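Serkmont Pictures pays its way out of the library

Serkmont Pictures was founded as a family production company, and for most of its life it was run like one. Scripts were approved over dinner, the accounts were closed when somebody had time, and rights to finished films were sold outright to cover the next shoot. By the time Jayanthi Kotian took over as managing director, the company owned 56 titles on paper and controlled the television rights to 44 of them. It had not started a new feature in three years.

Kotian came from contract administration. Her first step was to have every agreement read again, including those signed by her late father-in-law. The work was given to Sanaa Badawi, a rights lawyer, who found that several licences to the distributor Galbraith had lapsed without either side noticing. The films were still being shown. Galbraith settled, and the money went to clearing the bank loan.

"A lapsed licence is a small thing on its own," Badawi says. "A shelf of them is a budget."

The second step was to stop selling rights for good. Serkmont now licenses for fixed terms, by territory, with a reversion clause. The streaming service Zarkance took a package on this basis in February. The fee was lower than a full sale would have brought, and two board members voted against it.

Production has resumed on a modest scale. Skostent, a domestic drama directed by Oluwatosin Adebisi, was shot with a crew of 44 and a single main location. Garba Ogundipe, the line producer, held the schedule by grouping scenes by room and by hiring locally. Post-production was done in-house on equipment the company already owned. The picture will open on 200 screens, against the 2000 that Serkmont used to book for its star vehicles.

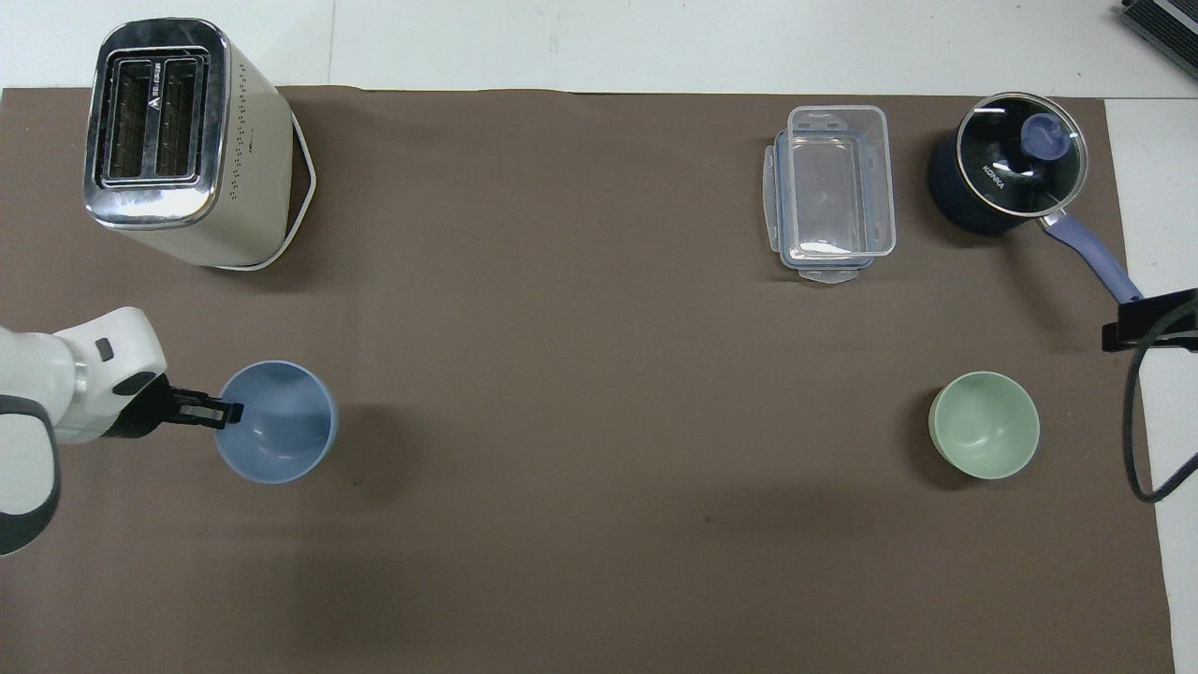 Toaster, saucepan and bowls on a brown mat.

Malou Dalsgaard, who handles foreign sales, has placed Skostent in four territories so far, all on minimum guarantees. She expects the remaining ones to wait for the opening weekend figures. Kotian has approved one further script and put two others on hold. The decision on those depends on the second payment from Zarkance, due when the last of the restored prints is delivered.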